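January 2019, packaging bench, Nurnmont

Read through the Nasell sheet on their "compostable" bag film again. Still don't buy it. The claim is full breakdown in 30 days, and the small print says that's in an industrial composter with forced air. The Nurnmont heap is a pile of leaves behind a fence. If the claim only holds under conditions our customers don't have, it shouldn't be on the front of the bag.

Weights so far are a mess. Strip set A went into the October heap and came out heavier than it went in, which is dirt, obviously. I rinsed the strips and dried them overnight and the numbers came down, but one strip had split and I can't swear I got all of it out of the soil. Set B was in the closed bin and looks the same as the day I cut it. I don't want anyone writing "partial degradation observed" on the strength of set A. A torn strip is a torn strip.

The Lillau film is duller to work with and they make fewer promises. It also costs more. The quote is 3,285 for the minimum order, and that is before printing. Bednárik say they can beat it but have sent no sample, only a brochure with a leaf on it.

Asked Nasell for the raw test data behind the 30 days. Got the same sheet back with a new cover page. Asked again.

Clarity is the other complaint from the shop side. They want people to be able to tell what's in the bag without opening it. Milky film won't do that once it creases, whatever the haze figure says, and the haze figure is measured on a flat piece. Nothing stays flat in a bag.
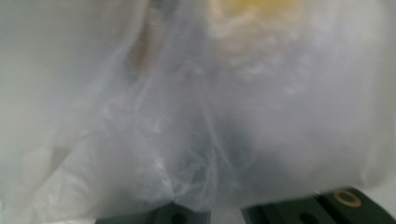
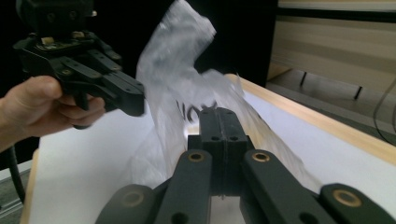 Haze meter needs its lamp changed before I trust any more readings. The blank drifted twice this morning while I was standing there.

To do: recut set A from roll 208, and use mesh pouches this time so the pieces can't wander off. Weigh the pouches empty first (I forgot last time). Put 2 control strips of ordinary polyethylene in the same heap, same depth. If the controls "lose weight" too we can stop arguing about the rest.

Still no thermometer in the heap. The old one reads the same in the heap as on the windowsill, so either the heap is dead or the thermometer is. My money is on both.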